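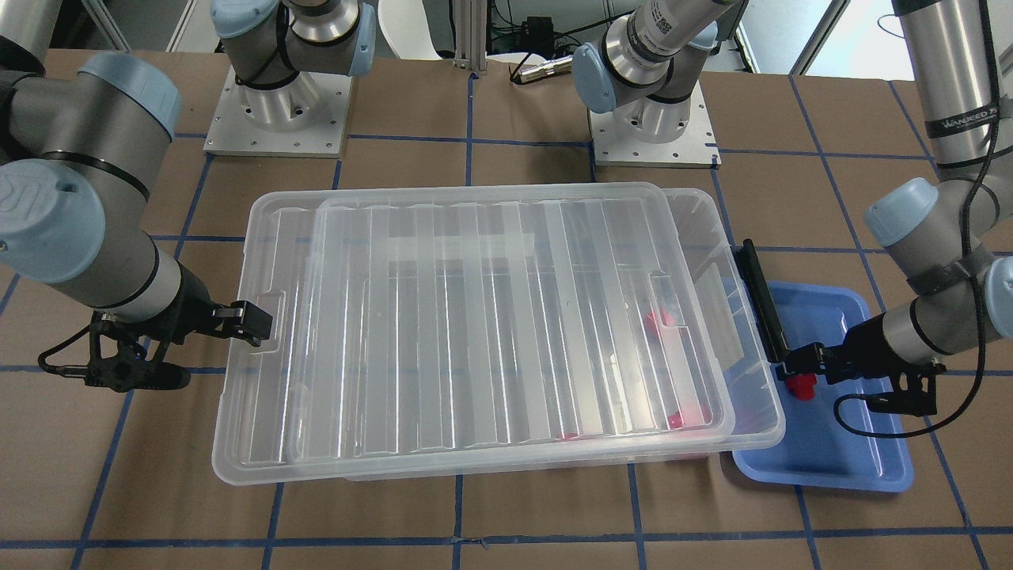 Lid resting on the bin, red things showing faintly through the plastic.

How to put your woollens away for the summer (and get them back in one piece)

I lost a cardigan to moths the year I moved to Tultby, and I'm still cross about it. It was a big grey shawl-collared thing and it had been hanging quite happily in the wardrobe all summer with, as I discovered in October, a hole under each arm and a sort of lacework across the back. So now I do the great woolly put-away every spring, and people keep asking me how, so I've written it all down.

You'll need a free weekend, more towels than you think, wool wash, a comb or one of those little bobble shavers, and some boxes with lids.

Step one: get everything out

I mean everything. Jumpers, scarves, the hats in the coat pockets, the blanket on the back of the sofa, that one glove. Heap it on the bed. Moths like the things you've forgotten, so the back of the drawer matters more than the front. While the drawers are empty, hoover them, corners included, and then take the hoover bag or canister outside and empty it straight away.

Step two: look for trouble

Take each piece to the window and hold it up to the light. Small holes will show at once. Turn out the cuffs and look along the seams, where you might find what look like grains of rice or bits of gritty fluff. If you find anything like that, bag the piece up and put it in the freezer for 4 days before you do anything else with it. Mine share a drawer with the peas! Let it come back to room temperature in the bag before you open it.

Step three: wash the lot

Even the jumper you only wore once to that christening. Moth grubs go for skin flakes, sweat and spilt gravy, and a clean jumper is far less tempting than a nearly clean one. I use the Gilirell wool wash because the shop at the end of my road sells it, but any wool wash will do. Cool water, a gentle squash up and down, ten minutes' soak, rinse until the water runs clear. Don't wring! Lift the whole soggy weight with both hands underneath, or the sleeves will end up at your knees.

If your machine has a wool programme and the label says you can, use it. I do my socks that way and have only regretted it once.

Step four: dry flat, and then dry some more

Roll each jumper up in a towel, kneel on it (very satisfying), unroll, and lay it flat on a rack or another towel. Pull it gently back into shape. My rack is an old Zanetti, 161 cm long when it's opened out, and it takes two jumpers side by side if neither of them is my brother-sized one. Turn them over after a night. Then leave them another day after you're sure they're dry, especially if they have ribbed hems or pockets. Putting wool away damp is how you get that smell, and it's a devil to shift. 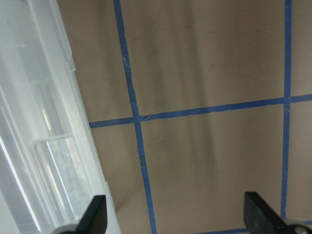
Skestgate, April

I'm adding this bit from my mum's, where I've been doing her woollens as well as mine, and it's made me think again about where you do the folding. At home I use the bed, which is too soft and too low and by the end of it my back has gone. A table at hip height is miles better. Wipe it down first, let it dry, and give yourself enough room to lay a jumper out with both arms spread. If you've only got a small table, do the scarves last.

Step five: fold, don't hang

Lay the jumper face down. Fold one side in to the middle, bring the sleeve down so it lies straight, do the same with the other side, then fold the bottom up to the neck. Chunky ones I fold in half only. Fine ones can go in thirds. Anything with beads or buttons gets a sheet of acid-free tissue between the layers, and I put a rolled piece in along each fold on the one good cashmere, which is pure fuss on my part but it does come out with hardly a crease.

Step six: box it up

Heavy things at the bottom, light things on top, and stop before you have to press down on the lid. I've tried cotton bags, suitcases, the vacuum sort that shrink with a hoover (no good for wool, it comes out like felted cardboard) and plastic boxes, and I've settled on plastic boxes for the ordinary stuff and zipped cotton bags for anything precious. See-through or cloudy ones save you opening every single box in July when you want a cardigan for a camping trip.

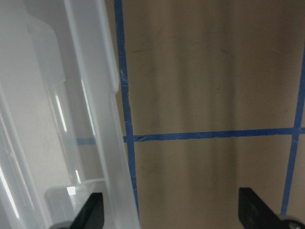

Frosted wall of the container, with its stepped ridge and the brighter edge.

Check the lid fits properly all the way round before you fill anything. Run your finger along the rim and wipe out any grit while you're there.

Lavender and cedar smell lovely and I do put them in, but they won't kill anything, and they fade. Sand the cedar blocks lightly each year to freshen them up. Keep them off the wool itself, as the oil can mark.

Step seven: label and find a home

Masking tape, fat pen, what's inside and whose it is. Under the bed is good. The top of the wardrobe is good. The loft is not so good if it bakes in August, and the garage is right out in my house, where things go in dry and come out smelling of lawnmower.

I have a peek in July, give everything a shake out of doors on a bright day and put it back. The boxes come down again when I first catch myself wearing 9 o'clock-at-night socks at teatime, usually at the end of September.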